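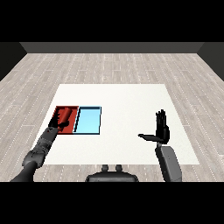
Notebook, sorting cell, June

Started 7:40. Vlasta already in. Overnight sim batch finished without a crash, 60 episodes of the red-to-blue transfer. I have only gone through the first part of them. Notes on that first, then what came out of the talk with the packing bench people, which took most of the afternoon and matters more for the schedule.

Sim side

Task is the stripped-down version: two trays edge to edge on the white mat, red on the left, blue on the right, one red cylinder starting in the red tray. Left hand does the pick. Right hand has no job in this version and is supposed to stay up and open, clear of the trays.

Grasp on the cylinder when it lies diagonally is still the weak spot. The policy brings the left hand down over the near end and closes the fingers there. With the cylinder square to the tray wall this is fine. On the diagonal the far end swings when the hand lifts and hits the wall between the trays. Vlasta thinks the approach should follow the long axis of the part. I think we should try a grasp closer to the middle before we touch the approach. We will run both, 8 starts each, same seeds.

Red part in a red tray is hard on the vision. The cylinder is a deeper red than the tray and that is all the separation there is. Gilmar asked why we don't just change the color in sim. Because the bins on the Flemex line are red and so are the end caps, and Jeanine confirmed nobody is going to buy new bins for us. Leave it.

Right hand: in 3 of the episodes I watched it drifted down toward the mat late in the run. It touched nothing. Still don't like it. On the real bench that is where the operator's label roll goes. Added a penalty for dropping below the start height. Check again tomorrow.

Lighting in the sim is too soft, hardly any shadow in the trays. The packing bench has a strip light directly over it and every bin has a hard dark edge on one side. Bohumila has the light settings from the Gustbridge job and will send them over. Until those are in I would not trust any success figure enough to show it upstairs.

To do, sim:
- grasp at middle vs. approach along axis, 8 starts each
- right hand height penalty, rerun
- Gustbridge light settings, ask Bohumila again if not here by noon
- Wokivlow export keeps dropping the tray name field, so blue and red come through as tray and tray. Fix in the export script, not by hand again.

Packing bench meeting, 1:30

Present: Jeanine (line lead), Elaine and Gilmar from the bench, Vlasta, me. Bohumila joined for the second half.

Jeanine opened with the staffing question because that is what people had been asking her all week. The answer she has from management is that the bench stays at the same headcount through the trial, and what happens after the trial has not been decided. She said it in those words and asked us not to improve on it when people ask us. Agreed. I wrote it down here so that we all say the same thing.

Elaine walked us through what she does at the bench with a part like this. Moving it from one bin to the other is the smallest piece of it. While the cap is in her hand she runs a thumb around the rim for burrs, and she turns it to look for the scratch that the old fixture leaves. Bad ones go in her apron pocket and get counted at the end of the shift. None of that is in our task. If the arms do the transfer as we have it now, the check is gone, and the bad ones go to the customer.

Three ways to handle it came up. Camera check at the blue bin, which Vlasta says will see the scratch but not a burr. A person spot checking from the blue bin, which Gilmar pointed out is the dullest job he can think of, standing next to a machine and feeling every tenth cap. Or fix the old fixture so the scratch goes away and deburr upstream. Jeanine would rather have the third. She has asked for it before and it was turned down on cost. She will put it in again with the cell as the reason. I'll write her half a page on what the camera can't do.

Pace. Gilmar's worry is that the bench after the cell will be run at the speed of the cell. Right now he and Elaine set the pace between them, and they go slower after lunch and make it up later. I said the arms are slower than either of them on a single part and will be for a good while. He said that isn't the point, the point is that it doesn't stop. Fair. Asked whether a buffer would help, so the blue bins stack up and get pulled when the bench is ready for them. Elaine said yes if it holds 2 full bins at least. Drew it on the whiteboard. Floor space is tight on the aisle side. Bohumila to measure.

Who clears a jam. Our draft says call a technician. Elaine said on the Ezeani labeler the rule was the same, the technician was never near, and everyone learned to clear it themselves with nobody having shown them how. She wants the bench trained and it written into the job description with the pay step that goes with it. Jeanine supports the training and will have to ask about the pay step. Open.

Also from Elaine: the stop button in our layout is on the wrong side. She is left-handed and so is the evening person. Move it to the front edge, center, where either hand reaches it. Vlasta changed the drawing during the meeting.

Agreed:
- Elaine and Gilmar come to the lab to watch sim runs, on paid time, Jeanine to clear it
- burrs and scratch go into the requirements as their own line
- buffer of 2 bins in the layout, pending Bohumila's measurements
- stop button front center
- jam clearing and pay step, Jeanine to report back

After the meeting I went back over the task description and it says "transfer part" and nothing else. Changed it to "transfer part (inspection not covered)" so it shows up on every report until we have settled where the check goes.

4:50. Second batch queued with the right hand penalty on, diagonal starts only. Vlasta has the key to the cage. Left the whiteboard drawing up, please don't wipe it before Bohumila has been in with the tape.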